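Derker opens second furniture repair workshop

Derker will open its second repair workshop in June, with space for 338 jobs a year. Small cabinets and stuck drawers will be fixed on site - larger pieces go to Sallell.

Worktops

Light grey surfaces can be booked in for scratches and stains.

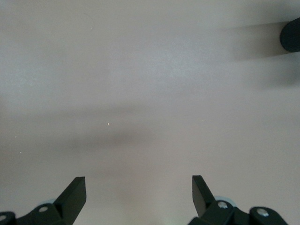
Drawers and handles

Loose handles, worn runners and split joints are repaired at a flat rate. Most are ready in five days.
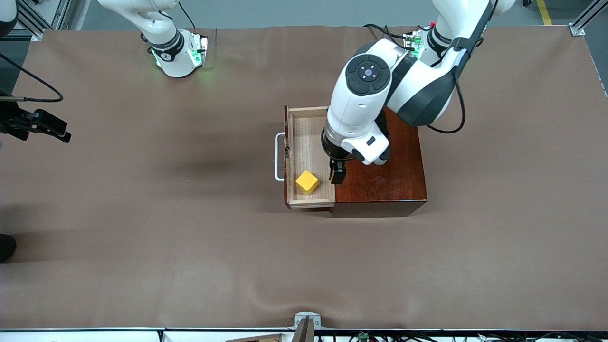 Bookings

Open from 9 a.m. Phone extension 3576.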